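Storing campaign papers, buttons and yard signs at home

Most households that follow elections end up with a box of printed matter: door hangers, sample ballots, front pages from the morning after, buttons, bumper stickers, a lawn sign or two. The materials age at different rates, and some damage the others on contact. Sort by material first and by candidate or year second.

Newsprint

Newsprint is ground wood pulp. It yellows and turns brittle, and the acid in it moves into any paper it touches. A front page folded around a ballot guide will leave a brown rectangle on the guide.

Unfold the page and lay it flat on a clean, dry table. Remove staples and paper clips. Don't iron it. Place it between two sheets of buffered tissue in a flat box larger than the page, and fill any empty space in the box with crumpled tissue to keep the stack from sliding. If the page must be folded to fit, use the original fold line and no other. For text you expect to consult, make a photocopy on acid-free paper and handle the copy.

Stacks compress under their own weight. Keep them under 2 inches and start another box. 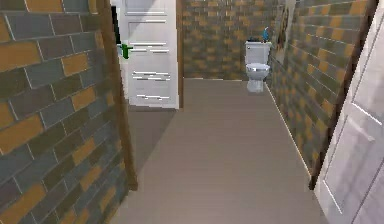
Humidity does more damage than age in most homes. Attics get hot, basements get damp, and both swing widely between August and winter. An interior closet shelf, off the floor and away from an outside wall, is usually the steadiest spot in the house. Put a cheap hygrometer in it for 30 days before committing anything to it. A reading that stays put matters more than hitting an exact number. Silica gel packets help in a sealed bin only if they are dried out or replaced on schedule; a saturated packet does nothing.

Mailers and door hangers

Glossy mailers are clay-coated. If they get damp while stacked, the coating softens and the sheets bond, usually for good. Interleave them with plain uncoated paper. Do not laminate. Lamination is heat and adhesive, and it can't be reversed. Polyester sleeves are safe; soft vinyl ones are not. Vinyl is the one with the shower-curtain smell, and it will lift ink off a postcard in a few summers.

Write the date received in soft pencil on the back, in a lower corner. Ballpoint embosses through, and felt-tip bleeds. My set of mailers from the Zacharopoulos state senate race would be impossible to put in order without those pencil dates, as every piece carries the same portrait and slogan.

Hanging a piece on the wall

Light damage is cumulative and permanent. Convention posters and screen-printed signs lose red and yellow first. Hang a copy if you can, and keep the original boxed. If the original goes up, use UV-filtering acrylic, a window mat so the print doesn't touch the glazing, and hinges of Japanese paper with wheat paste. Pressure-sensitive tape of any kind, including the type sold as removable, leaves residue.

Bathrooms and the wall over a stove are the wrong place for paper you can't replace. Steam and grease get past a standard frame backing. Seal the back with framer's tape and add small bumpers at the lower corners so air can move behind the frame.

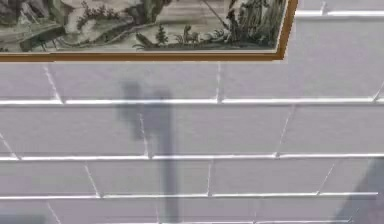

Framed landscape print on a tiled wall.

Buttons

A standard campaign button is a steel shell, a paper disk and a clear film, crimped over a ring. Water wicks in at the crimp and rusts the shell from inside, and the stain (collectors call it foxing) spreads across the paper. Never wash one. Wipe with a dry microfiber cloth. Store buttons in a single layer with the pins closed, in trays lined with polyethylene foam. Skip felt and cork.

I keep a log of mine, 826 entries at present, with one line each for slogan, maker's mark, diameter and condition. The union label on the rim or curl is often the quickest way to separate an original from a later reproduction. The trays are the Trallgate shallow type; any rigid tray with a lid will do.

Yard signs

Corrugated plastic signs should be rinsed, dried on edge so the flutes drain, and stored flat. Leaning them against a wall for a season puts a curve in them. Pull the wire stakes first. Coated cardboard signs that have been rained on are seldom worth the space. Photograph them and recycle. Check your local rule on removal, too: Nekwood allows 5 days after the vote before it collects signs from the right-of-way, and Zitmont allows none.

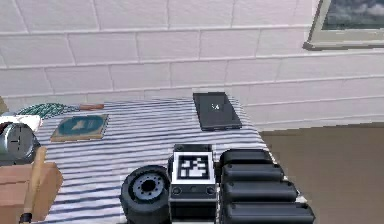
Taras Melnychuk writes that poly-bag signs, the sleeve type pulled over a wire frame, need separate handling. His stuck to each other in a garage over one summer, and the ink transferred from face to face. He now slips each one off the frame, dusts both sides lightly with cornstarch, and rolls it face out around a mailing tube with a sheet of unprinted newsprint between turns.

The rolling is sound. I would leave out the cornstarch, as it feeds insects and holds moisture. Silicone-coated release paper between turns does the same job, and the offcuts are the right width for bumper stickers.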